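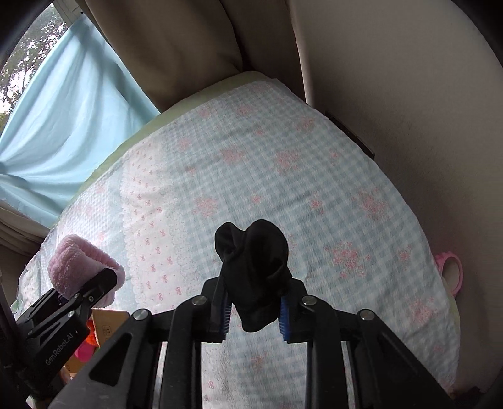 **BEDROOMS AND SLEEPING AREAS**

# Furnished Rental Inspection: Karaca House, Upper Floor

Inspected by: Celeste Calado
Copy to: Ferhat Değirmenci
Date: 28th July

Marks: OK = no action. FIX = repair before next tenancy. WATCH = check again next visit.

### Beds and bedding

- [x] **Bed frame, back bedroom:** OK. Slats all seated. Center leg touches the floor.
- [x] **Mattress label:** OK. Fire label still attached and readable.
- [x] **Bed cover:** OK. Gingham check with pink flowers. Listed on the April inventory, stays with the room.
- [ ] **Headboard, front bedroom:** FIX. Left bolt is stripped and the board knocks against the wall. Ferhat has the right size bolt in the van.

### Windows

- [x] **Back bedroom opens fully:** OK. Can be used as an escape window.
- [ ] **Front bedroom opens fully:** FIX. Painted shut along the bottom. Cut the paint line, do not pry from the outside.
- [ ] **Blind cords:** FIX. Cleat missing in the front bedroom. The cord hangs to floor level. Do this one first.

### Alarms

- [x] **Smoke alarm, landing:** OK. Tested with the button, loud in both bedrooms with the doors closed. Sealed unit, 10 year type.
- [ ] **Smoke alarm, front bedroom:** FIX. Chirping. New battery did not stop it. Replace the whole unit.
- [x] **Carbon monoxide alarm:** OK. On the shelf outside the boiler closet.

### Electrical and heating

- [x] **Outlets and cover plates:** OK.
- [ ] **Extension cords:** FIX. Two joined end to end behind the dresser, feeding a lamp and a Vodum heater. The heater is rated at 2,000 watts and needs its own wall outlet. Tenant told, cords unplugged while I was there. Please put a line about this in the welcome folder.
- [ ] **Radiator valve, back bedroom:** WATCH. Stiff but turns. Slight green crust at the joint, no drip.

### Floors, doors and stairs

- [x] **Bedroom doors close and latch:** OK.
- [ ] **Carpet edge at top of stairs:** FIX. Lifted enough to catch a shoe. Needs a new metal strip. Wakach fitted the last one and may still have the same finish.
- [x] **Handrail:** OK. Tight at every bracket.
- [ ] **Closet shelf, front bedroom:** WATCH. Sags in the middle. Suitcases moved to the floor.

### Comments

The blind cord, the dead alarm and the carpet edge should be done this week. The rest can wait for the Nitden visit.

I could not get into the attic. The hatch key on the hook does not fit. Ferhat, please bring yours.

C.C.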